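3.2 Sorting of small garments

The second group of tasks concerned clothes which were taken out of a basket and put on a table before folding. We chose this step because earlier work on laundry in the home treats folding as the main activity, while the sorting before it is mentioned only in passing. In the diaries kept by the households in Kutelmont, however, sorting was named as the more tiring part in 21 of 59 entries.

Oshima and Matsuda proposed that a garment is recognised first by its print and only later by its shape. Our notes agree with this in part. A large printed figure helps when the cloth lies flat. When the cloth is bunched, the print is broken by creases and the person must look for other signs, such as a seam, a hem or the change from smooth to ribbed knit. Soft knitted cloth was the most difficult in this respect -- it keeps almost no shape of its own, and an opening can be hidden inside a fold.
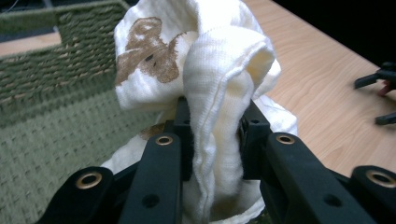
Figure 4. Printed knit cloth held between a green woven basket and a wooden tabletop.

For this reason we did not ask the participants to name the garment at once. They were free to turn it, to lay it down and to take it up again, and we noted only the moment when they were sure. Seams were mentioned more often than we had expected. Several participants said that they follow the seam with the eye until it meets an edge, and then they know which side is the top. We return to this remark in Section 4, where the sorting of socks and towels is compared with that of children's clothes.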